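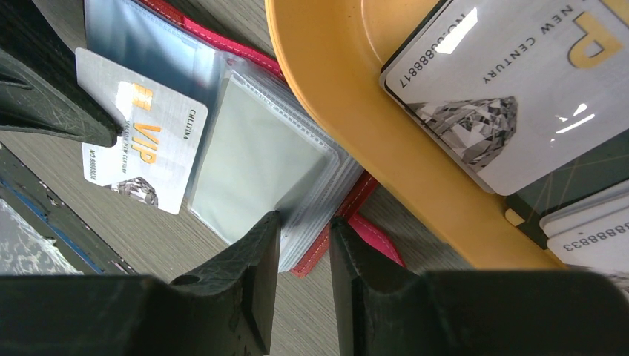 ## Two-arm policy learns to handle cards and clear sleeves with a shorter correction phase

July 23, 2021

A training method developed at Dravimness lets a two-arm robot learn card handling from 200 demonstrations and a short round of targeted corrections, according to a technical report released by the lab. The policy, called Sillik, completed 62 percent of test trials on a sorting and sleeving task. A baseline trained on the same demonstrations without corrections completed 50 percent.

The task uses a card holder with clear plastic sleeves, a tray, and a set of glossy plastic cards. The robot has to pick a loose card from the tabletop, bring it to the holder or the tray depending on the instruction, and release it without moving the other items. One arm usually steadies the holder while the other carries the card.

Cards of this type are a hard case for vision-based grasping. They are thin, they lie flat, and their printed faces reflect the overhead lights. A reflection can wash out part of a printed number or emblem in one view and move elsewhere when the wrist turns. The clear sleeves add a second problem. Their edges show up as thin whitish and gray lines, and a depth sensor often returns the surface underneath or no reading.

Sillik does not use depth. Its inputs are color images from the wrist cameras, plus joint positions and gripper openings. The report says an early version with depth was dropped after the readings over the sleeves proved too inconsistent to train on.

### Correction phase

The main change is in how corrections are gathered. In the usual procedure, an operator watches the robot run and takes over whenever a failure looks likely. The operator's actions are then added to the training set with equal weight.

The Dravimness group instead scores each moment of a run by how much the predictions of 2 separately trained networks disagree. Only segments with high disagreement are passed to the operator, who records a correction starting from that arm pose. Segments where the networks agree are left out, even if the run later failed.

"Most of the disagreement sits in a very short part of the motion, just before the fingertips reach the card edge," said Iqra Virk, first author of the report. "Operators were spending their time correcting the approach, and the approach was already fine."

Virk said the disagreement score was also high when one gripper blocked the other arm's view of a card. The corrections for those cases mostly consisted of backing the first arm away before closing the second.

### Results

Tests were run on card layouts that had not appeared in training, with the holder open and placed at varying angles. A trial counted as complete if the card ended in the instructed place and the holder had not been dragged from its starting position.

Failures fell into a few groups. The most frequent was a finger sliding over the top of a card without getting under its edge. The next was a card catching on the open end of a sleeve and bending. Overlapping cards in the tray were the third source of error: the policy sometimes gripped both. The report gives no separate completion rate for overlapping cards.

The authors also compared card positions near the tray rim with positions in the open. Performance was lower near the rim, where the wider part of the finger could touch the wall before the tip reached the card. A narrower fingertip was tried and gave a better result at the rim, but it bent under load when pressing on the sleeves. It was not used in the reported trials.

### Limits

The policy was trained and tested on a single tabletop with fixed lighting. Sebastião Falcão, who runs manipulation work at Skilora and was not involved in the study, said the disagreement score was a reasonable way to spend operator time but would need testing under changed light.

"Glare is the whole difficulty with these objects," Falcão said. "If you move the lamp, I would expect the two networks to disagree everywhere, and then the filter gives you very little."

Virk said tests with movable lamps are scheduled to finish in December. The group also plans to repeat the comparison on Qureshi, a second two-arm station at the lab with a different gripper. Training code and the correction logs are to be released with those results.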